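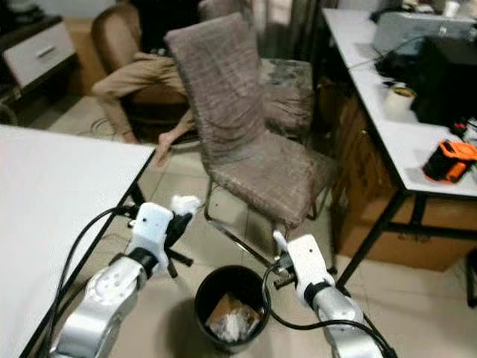 One reader wrote in to ask why I bother with a planner at all for picking up trash, when a simple "go to the object, close, go to the bin" script would do. Fair question! I ran that script all through May and it was fine until a chair stood next to the bin.

So, my tips for floor pickup with two arms:

Let perception find the bin rim first, then the scrap. Crumpled paper changes shape when you squeeze it, so I quit tracking it after the grasp and check finger width instead (Lokirus gives you that in the state message).

Put chair legs in the collision map by hand if they're chrome. My depth filter loves to erase shiny tubes, and Galden will happily plan straight through one.

Cap replanning at 4 tries. After that, back the arm up and look again.

Open the fingers slowly over the bin, up to 200 milliseconds slower than feels right – tissue clings!

And save your logs before you update Sandico. I lost 121 runs that way and I'm still grumpy.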